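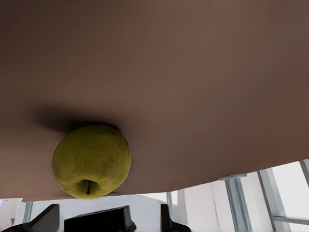
Who can join the new Nurmi walking trips?
Anyone aged 16 or over who can walk nine miles in a day with a light pack. Riders and cyclists are not covered by this program.

Dronlow adds guided walking trips for the fall

Walking vacation company Dronlow will run guided trips on the Nurmi trail starting in September. The route is 100 miles long and takes 12 days, with a rest day in Udley at the halfway point. Shorter trips of four and six days use the southern end of the trail only.

Groups are limited to ten walkers and two guides. Bags are moved by van between inns, and breakfast and dinner are part of the price. Lunch is not. Walkers can buy it at most of the villages or order a packed one the night before.

The trail follows an old salt road first mapped in 1709. Much of it had been closed to the public, and access was agreed with landowners this spring.

"We had 313 people on our waiting list before we set any dates," said Irena Laskowska, head of trips at Dronlow. "Most of them asked for the full route, so that is where we put most of the departures."

Lead guide Ataberk Bayram will take the first group out on a Monday. He has walked the route in both directions and recommends going south to north, with the long climb out of Udley done in the morning.

Bookings open in June. A deposit is due at the time of booking and can be moved once to another date. Single rooms are available on all trips except the four-day one.

Press contact: Pascal Ferrand, Dronlow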